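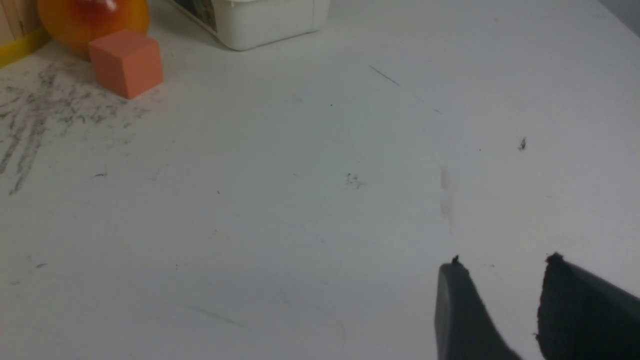 Orange cube and ball on a white tabletop, with a white plastic container to the right.

Cumholm introduces matte white tabletop for shared activity rooms

FLASBERG, 6 May 2022 - Cumholm has added a matte white tabletop to its Flokico range of furniture for play, craft and sorting rooms. The top is sold separately and fits all current Flokico frames, as well as frames delivered under the earlier Lü name.

The new top replaces the gloss white version, which remains available until stocks run out. Customers had reported that the gloss surface produced glare under ceiling lights and made pale items hard to pick out. The matte finish is a slightly bluish off-white and was selected after trials with small colored objects, including foam and rubber blocks, gel balls and plastic containers.

Scuffs, streaks and specks of dirt show on a white surface in daily use. Cumholm recommends wiping the top with a damp cloth and a mild detergent at the end of each day. Abrasive pads and solvent cleaners should not be used, as they polish the finish unevenly and leave shiny patches. Scuffs from soft rubber can normally be removed with a melamine sponge and light pressure.

"Most of the questions we get are about marks," said Trefor Prothero, product manager for the Flokico range. "We tell customers to expect them. A top that is worked on every day will look used, and the marks do not affect how it performs. What we wanted was an even background where an orange block reads as an orange block from any seat at the table."

The top is supplied in one size and attaches from below with the bolts already fitted to the frame. No drilling is needed. Two people are required to lift it into place. Rooms that use several tables side by side can order a joining strip, which closes the gap between tops and keeps small parts from dropping through.

During the trial period, 1,997 cleaning cycles were carried out on sample tops at the Flasberg workshop. Change in gloss was measured at the center and at each corner. All samples stayed within the tolerance set for the range. A data sheet with the test method is available on request.

Over 1,000 tops are scheduled for the first production run - deliveries begin in September. Orders of five or more ship on a returnable pallet. The surface carries a 2-year warranty against peeling and edge separation. Normal wear, including scuffing, is excluded.

Press contact: Cumholm, Product Information, Flasberg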